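Last updated 3 September 2024
3 min read

My Hip, the Pool and Me

I put off physical therapy for most of the spring (I had a whole drawer of excuses!), and then in July my hip got so cranky that getting out of the car took planning. So I called Habte, the little clinic over in Grulley, and they had me in a warm pool by the end of the week.

I loved it. You walk, you hold the rail, you swing one leg out and back 16 times, and the water does a good deal of the work for you.
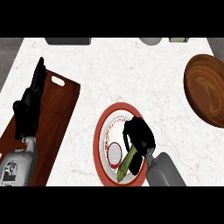
What I do at home

Mostly bridges and side steps, plus a slow walk along the Grulano path after supper. I'm up to 3000 steps on a good day, and on a bad one I stretch on the rug and call it enough. My therapist says to stop if it pinches, so I do, and then I try again the next morning.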